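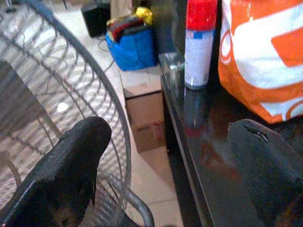 Night purge with a single fan: exhaust or intake?
Started by dakasstead_attic, 4/17/25

dakasstead_attic
Top floor unit in Dakasstead, 292 square feet under a flat roof, one window on the north side, two on the south. Last July the indoor temperature sat at 86 F at bedtime with outside air already well below that. I'd like a procedure in place before summer. No AC, and the lease rules out window units.

Equipment is one floor fan and one Relell window fan that I have measured at 477 cfm with nothing in front of it. Should the single fan at the window blow in or out? I have read both answers with equal confidence.

orifice_plate
Out. Put the exhaust on the leeward side and crack a window on the windward side, near where you sleep. Incoming air then arrives through an opening you picked. With intake, the air leaves through every gap in the envelope and you have less control over the path.

Also, 477 cfm with nothing in front of it is a best case. Add a screen and some static pressure and you will get less.

tmass_
Disagree on exhaust as a default. Exhaust puts the room at negative pressure, and in an apartment the makeup air comes partly from the hallway and the neighbors' kitchens. If the hall is warm, you are pulling in warm air and calling it ventilation. Intake pressurizes the unit and pushes the warm air out. Before deciding, hold a strip of tissue at the entry door with the fan running both ways.

orifice_plate
Fair about the hallway. A door sweep fixes most of it.

tmass_
A door sweep reduces it. I had one on a Cloten fire door and still measured a draft at the latch side.

pivot_louver
The floor fan has been skipped over. It can move air at the window too, and for an open window you want it set back from the opening. Right against the sill, the jet only covers its own diameter and air slips back in around the edges. Set back two or three feet it entrains surrounding air and the jet spreads to fill more of the opening. Height matters as well – a low fan has to be tilted up or half the jet hits the wall under the sill.

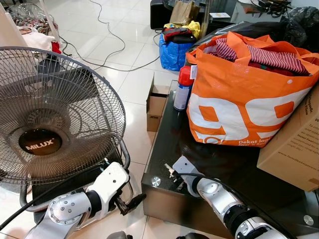 Milux, the floor type, on a tubular stand.

With this style you aim by tilting the head. Start with the center of the hub pointed at the middle of the open area, then adjust by feel from outside the window if you can reach.

dakasstead_attic
The open area is 26 inches wide with the sash all the way up. Setback would put the fan in the walkway but I can live with that at night.

Tissue test done. With the window fan exhausting, the strip pulls inward at the entry door, strongly. With it on intake, the strip pushes out, weaker but clear. Hall is 3 degrees warmer than outside right now.

tmass_
Then intake on the north side, south windows open. You have your answer.

orifice_plate
He has an answer for April. In July the wind there may be from the other side and an intake fan working against it will waste most of its output. I would retest.

coil_and_duct
Two points on heat that this thread is ignoring.

1. Motor power. A fan drawing 105 W indoors adds 105 W of heat to the room. On a window fan in exhaust, most of that leaves with the air. On intake, all of it comes in. Small, but it is in the wrong column.

2. The roof. A flat roof holds heat for hours. Changing the air once takes a few minutes and achieves little if the ceiling is still radiating at you. You need to run it until the ceiling surface comes down, so plan on overnight.

tmass_
105 W against several hundred cfm is a fraction of a degree. I would not choose a direction on that basis. Agree with point 2.

pivot_louver
On point 2, use the floor fan to scrub the ceiling. Tilt it up, aim across the long dimension, and let the window fan handle the exchange. 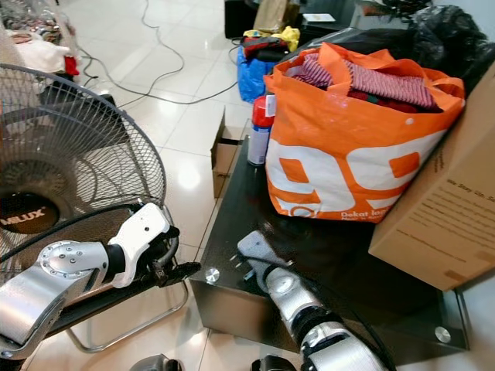 Same model again, grille and stand.

Check that the feet sit flat before tilting. A rocking stand on a hard floor will buzz all night – felt pads help.

dakasstead_attic
Would a Pinheiro roof vent do anything? The landlord mentioned one.

coil_and_duct
Only if there is a cavity between ceiling and deck. Ask for the roof section drawing first.

orifice_plate
And ask who seals the penetration.

dakasstead_attic
Asked about both. Ordered a cheap IR thermometer for the ceiling in the meantime. Plan is intake north, floor fan aimed up, log ceiling and air at 10 pm and 6 am. Will repeat with exhaust when it gets warm.

tmass_
Log the hallway too.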